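Casual packers and table hosts wanted – Flistley Community Pantry

Flistley Pantry is looking for 4 casual staff to start in March, maybe a touch earlier if the new shelving turns up. Based at the old Erden building on Marinho Street, entry from the lane. Parking out back, fills up by 8 am so get in early or catch the bus.

We sent out 1,831 parcels last quarter and the phones haven't stopped. Current crew is flat out. Need people who can lift a full crate, read a label and be nice to someone having a rotten week. Forklift ticket handy, not essential. Shifts are 7 am to 1 pm or noon to 6 pm, you choose, but please stick to what you choose.

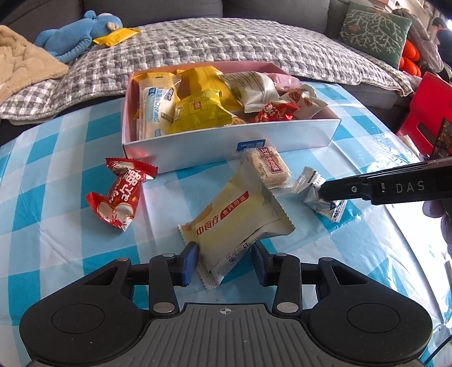 Table hosts look after the try-before-you-take mornings, where locals sit down and taste things they haven't cooked or bought before. Set up, make tea, wash up, talk to people. A lot of our donated stock comes labelled in languages other than English, like the cream-yellow packet with the red Chinese characters above the checked tablecloth, so if you read Chinese, Arabic or Vietnamese say so at the top of your application. You'd be helping us write the shelf cards and check for allergens before anything goes out. Big plus. Extra hourly loading for this too.

Packers – mostly on your feet, cool room some of the time. Bring a jumper. Closed shoes, no exceptions. Gloves and aprons supplied.

Pay is casual award rate, paid fortnightly. Police check needed, we cover the cost. Must have the right to work in Australia. Under 18s can apply for the afternoon shift with a parent's signature.

To apply: one page is plenty, no need for a flash cover letter. Tell us which role, which shift, and any langauges. Drop it at the front counter or post to PO Box 710, Flistley. Agency folk please go through Celtov Staffing, not us direct – we cant take agency resumes at the counter.

Interviews are short and held on site, usually mid morning. Applications close when the spots are filled.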